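Porque é que o bocejo se pega?

Começa um colega na última fila e, daí a nada, metade da turma está de boca aberta. A professora acha que a aula é aborrecida. Pode ser, mas a culpa nem sempre é dela.

Bocejar é um reflexo: o corpo trata do assunto sem te pedir licença. Abres muito a boca, puxas bastante ar, esticas os músculos da cara e depois deitas tudo cá para fora. Às vezes até vem uma lágrima, o que dá muito jeito para fingir que o filme foi comovente.
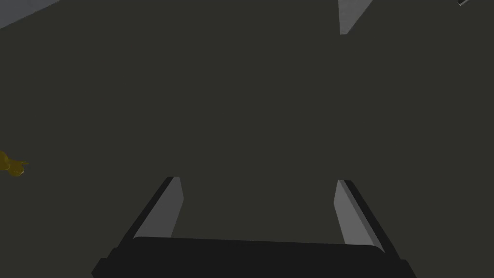

Durante muito tempo pensou-se que bocejávamos por falta de oxigénio. Os cientistas foram testar a ideia e ela portou-se mal: respirar mais oxigénio não fazia as pessoas bocejar menos. Outra hipótese diz que o bocejo ajuda a arrefecer o cérebro. Ainda se discute.

E o contágio? Ver alguém bocejar costuma chegar. Ouvir também serve, e ler a palavra "bocejo" pode bastar. Os bebés bocejam ainda na barriga da mãe, mas só alguns anos mais tarde começam a apanhar os bocejos dos outros. Os cães às vezes apanham os dos donos.

Já bocejaste? Eu vou em 8 desde o título.

Texto de Shirin Karimi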